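**Notebook, gripper pair, kitchen table build - April**

Picking up from the loose sheet pinned inside the cupboard door. Both hand-held grippers are back together after the pin swap. Left unit had play at the outer joint, enough to feel when you closed it on a pencil. New pins are a push fit, no glue. If they walk out again I'll drill for clips.

Logger is the old Pledelis board, reflashed. It lost the trigger channel twice last time, both times after the cable got pulled sideways, so the plug is now taped to the housing. Ugly but it hasn't dropped since. Firmware counter read 1,262 at switch-on, which I'm writing down because it doesn't reset and I keep forgetting the starting value.

Task for this stretch: table clearing with two hands, crockery only, no cutlery yet. Plates and bowls on the checked cloth, plates to be lifted by the rim. One person works both units. We tried one person per unit before and the timing between the two sides was all over the place.

Plates are the hard part. A shallow rim gives the pads very little to hold, and if you come in flat the lower finger hits the table before the pad is under the edge. Coming in from the side with one finger over the plate works better on paper. The second unit goes to the opposite rim as a steady. Notes on pressure:

- trigger spring at the softer setting for plates, firmer for bowls
- close slowly for the last bit, the ridges on the pads catch glaze and then let go all at once
- don't pull towards you until both sides are closed 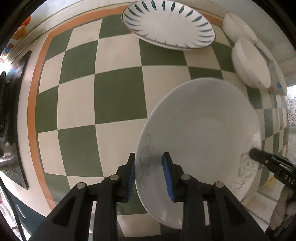 Sawsan Najjar wrote in the margin that the softer spring is the wrong way round, and that plates want the firm setting because all the weight hangs off one edge. She would also drop the steady hand altogether for anything smaller than a dinner plate, as it teaches the arm to wait for help it doesn't need.

Fair point on the first. I'd set it soft because I was worried about chipping, but a plate that twists in the pads is more likely to end up chipped than one that is held properly. Changing the plate setting to firm from the next batch. I'll keep the steady hand for now so the batches match, then do a set without it and we can compare.

Batches are 5 takes each, one file per take. Target for the month is 80 takes, all crockery. File naming as before, batch letter first and then the take. Please don't rename anything on the card, the sync script matches on the name and silently skips what it can't match. I lost most of an evening to that.

Bowls. The wall is thin and there is something to get either side of, so one finger inside and one outside is the natural grip. Things to watch:

- a bowl on its side will roll if the first touch is low
- bring the second unit to the opening before lifting
- open both fully after letting go, otherwise the logger reads the next approach as part of the same grip

The last one matters most for trimming. The script looks for a full open to mark the end of a grip, and a half open gives it nothing to cut on. I've set the threshold a bit lower to be kind to tired hands, but it still wants a clear movement.
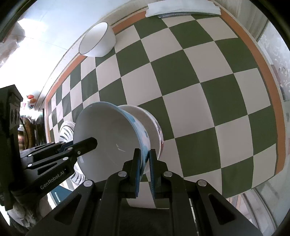

Pads next. The Herholm ones are holding up well on the finger faces. I had a go with the softer Drastum strip on a spare fingertip and it grips better, but it picks up crumbs and lint and then it's worse than bare plastic. Could be fine on a clean bench. Not putting it on for this set.

Ghanem, the actual arm this is all for, is still on the bench in the shed with its wrist off. The wrist bearing is noisy under load and I want to repack it before it goes anywhere near crockery. First replay will be with a wooden block, then a plastic picnic plate, then the real thing.

To do:

- [x] swap pins, left unit
- [x] tape logger plug
- [ ] plate spring to firm, mark the position with paint pen
- [ ] set without the steady hand
- [ ] repack wrist bearing on Ghanem
- [ ] order more Herholm pad, same width
- [ ] check clock drift between the two units, start and end of a batch

Stopped at 6.40 pm. Batteries on charge, card copied to both drives, trigger cable coiled and hung up with the plug still taped.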